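News > Local > Business

Ellmont laundry and mending shop to stay open after lease deal

ELLMONT, May 24, 2022 - The Besier Street wash-and-mend shop will not close at the end of the month after all. Owner Biljana Milošević signed a new lease Monday night, two days before the old one was due to lapse, and regular hours resume this morning.

The new agreement runs six years. Rent goes up in year one, holds for two, then goes up again. Milošević would not give the monthly figure but said it was "more than I wanted and less than I was scared of."

The shop, Visel Wash & Mend, has been in the same storefront between the shoe repair and the old bank building for 13 years. It takes in shirts, table linen, bedding, curtains, school uniforms and a fair amount of work clothing from the bakeries on the east side. Hemming, buttons, collars turned, zippers. No leather, no wedding gowns.

Trouble started in April, when the building changed hands. The new owner, Berhe Properties, sent letters to all four ground-floor tenants saying leases would be reviewed at market rates. The shoe repair signed quickly. A phone store moved out. Milošević asked for more time and put a handwritten notice on the door telling customers to pick up anything they had left by the end of May.

That notice is what set people off. A petition started on the counter of the cafe across the street and ended up with 1,341 signatures, some of them from people who live well outside Ellmont and come in once a week on the bus.

"I signed it twice by mistake," said Marjatta Heiskanen, who has brought her late husband's shirts in to be cut down for her grandsons. "They can take one off."

Szabolcs Kerekes, who handles leasing for Berhe, said the petition was "noted" but that the deal came down to the shop agreeing to take over its own water bill. Up to now water was split among the tenants by floor area, an arangement the other businesses had complained about for years.
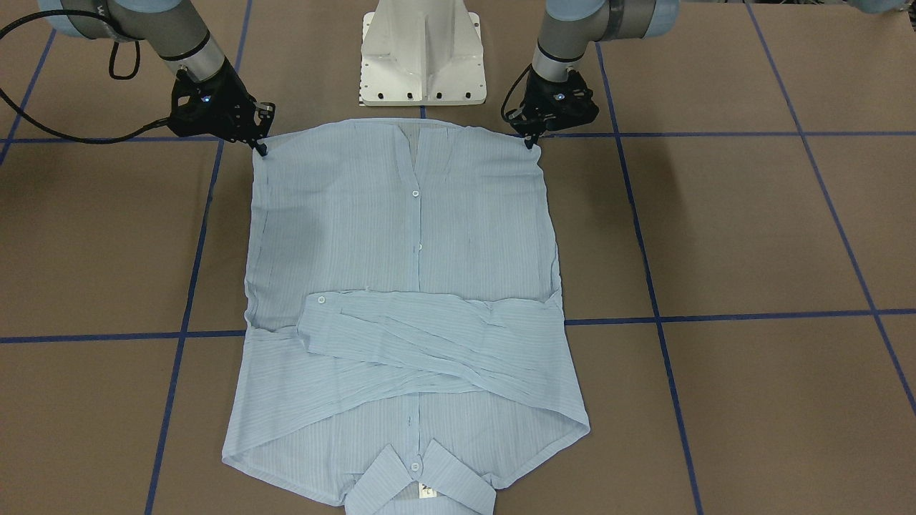

Water is the big cost in this line of work and it's getting bigger. Milošević says she has already cut back by running fuller loads and by talking customers out of washing things that only need airing and a press. Dress shirts are the exception. Something like a light blue button-down with a fine stripe, laid out flat on a table, looks clean to most people from across the room, she said, but the collar and cuffs will tell you otherwise, and that's where the complaints come from if you skip it. So shirts get the full wash and the price stays as is. For now.

Other prices do change. From next week:

Sheets and duvet covers up slightly, exact amount posted at the counter. Curtains priced by weight, not by panel. Hemming the same. Button replacement still free with any shirt wash, up to four buttons, customer's own or from the jar.

The drop-off window on the alley side closes for good. Milošević said it was drafty and that bags were being left there overnight with no name on them. Anyone who still has a bag unclaimed from the alley window should come in with a description of what was in it.

Evening opening, tried last winter, comes back on Thursdays only.

Not everyone on the block is happy. Dénes Deák, who owns the shoe repair next door, said he was glad to keep his neighbor but felt he had been rushed into a worse deal. "I signed the first week. Nobody made a petition for shoes," he said. He has asked Berhe to reopen his terms. Kerekes said signed leases are signed leases.

The empty phone store is also still a question. Berhe says it has had interest from a vape shop and a dental office and has made no decision. Tenants upstairs have said they would prefer the dentist. The zoning allows either.

Milošević plans to put part of the back room to use for mending lessons, something customers have been asking for. First session is hand hemming, second is buttons and buttonholes. Bring your own fabric. Fanni Juhász, the shop's longest-serving seamstress, will teach. Six places per session, sign up at the counter, no phone bookings. There's a small fee which covers thread and needles, and children over ten can come with an adult.

Juhász learned the trade from an aunt and has worked at Visel since its second year. She said most people who come in with a torn hem could fix it themselves in the time it takes to walk over.

"But then they would not come in and tell me about there knee," she said.

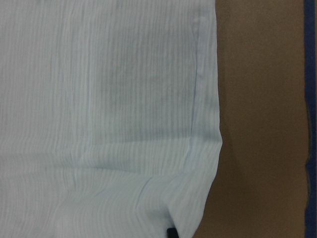

Summer bedding is the next rush, and Juhász had advice for anyone getting it out of storage. Check the edges before washing. Small tears get big in the machine. Don't iron anything that is meant to be crinkled, which sounds obvious but she sees it every June, people pressing the texture out and then wanting it back. With pale blue puckered cloth, the sort with fine ridges running the length of it, she washes cool, shakes it out hard and hangs it so the ridges fall straight down. The ridges will still wander a little here and there and that's how it should look. Hot dryers shrink it unevenly and then the border pulls. A pulled border can be unpicked and sewn again but it costs more than the wash did.

Same goes for cotton blankets with an open weave. Mesh bag, low spin. Wool stays out of the machine completely unless the label says so, and she'd like customers to stop cutting the labels off.

The shop will also keep taking donated clothing for the school uniform swap, which had been up in the air along with everything else. Skirts, trousers, polo shirts and sweaters in any size, washed or not. Missing buttons are fine. The swap is held in the church hall in August and families can come in without an appointment. Organizers had been looking at a storage unit out by the highway and were not keen on the cost.

The town council was asked in early May whether it could step in on the rents. It said it could not, as the building is privately owned, but it did agree to look again at the parking limits on Besier Street. At the moment cars can stay half an hour between 8 and 6. Shop owners want an hour. Deák says half an hour is not long enough for someone to try on a resoled boot and have a conversation about it. A vote is expected at the next regular meeting, and written comments can be handed in at the town hall desk until then.

Roadwork at the corner by the bank building goes ahead as planned. The bus stop moves one block east while the sidewalk is dug up, and the walk from the temporary stop is uphill. Milošević said customers with heavy bags can call ahead and one of the staff will come down with the cart, weather permitting, mornings only.

She had started packing before the deal went through. Spools boxed, the steam press unbolted from the floor, the long counter advertised for sale. A buyer from two towns over had already left a deposit on the counter and has now been given it back, along with a free shirt wash. The press was being bolted down again on Tuesday morning, so pressing orders may run a day late this week. Washing is on the normal schedule.

Items that customers picked up early because of the notice can be brought back in. Tickets from before the notice are still good.

The handwritten sign came off the door Monday night. A new one, also handwritten, gives the hours: 7:30 to 5:30 on weekdays, to 8 on Thursdays, mornings only on Saturday, closed Sunday.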